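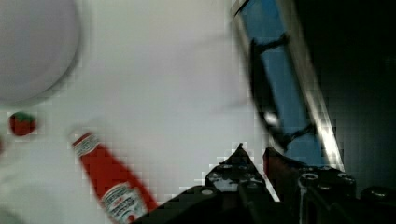
Seit November steht bei uns in der Küche der Klapptisch Trokby von Kastano, und weil mich im Treppenhaus schon mehrere Leute danach gefragt haben, schreibe ich meine Erfahrungen jetzt endlich einmal auf. Vorher hatten wir den schweren Esstisch meiner Großmutter, ein wunderbares Stück, aber in einer Küche, in der man sich zu zweit kaum umdrehen kann, war er einfach fehl am Platz (er steht jetzt bei meiner Schwester und hat es dort sehr gut).

Der Aufbau ging leichter als befürchtet. Acht Schrauben, ein Inbusschlüssel, dazu eine Anleitung, die man zweimal lesen muss, denn Schritt drei und vier sind so gezeichnet, dass man die Beine erst einmal verkehrt herum ansetzt. Mir ist es jedenfalls passiert! Mein Nachbar Kamil hat dann die Platte gehalten, und nach einem Kaffee stand alles.

Im Alltag mag ich den Tisch richtig gern. Die helle Platte macht den Raum freundlicher, und Kaffeeflecken gehen mit einem feuchten Lappen weg. Bei Roter Bete sollte man allerdings schnell sein, da ist bei mir ein zartrosa Schatten geblieben, den inzwischen nur noch ich sehe. Zum Abendessen zu dritt reicht der Platz gut, zu viert wird es gemütlich, und wenn meine Enkelin ihren Kaufladen ausbreitet, essen wir eben später.

Weniger schön ist das Scharnier, das beim Hochklappen knarzt. Ein Tropfen Nähmaschinenöl hilft für ein paar Wochen. Auch wackelt das linke Bein auf unserem alten Dielenboden ein bisschen, ein Filzgleiter darunter, und es war Ruhe. Den Kundendienst habe ich wegen eines fehlenden Gleiters angeschrieben, die Antwort kam freundlich und der Ersatz gleich hinterher.

Ich würde ihn wieder kaufen, beim nächsten Mal vielleicht mit der Schublade.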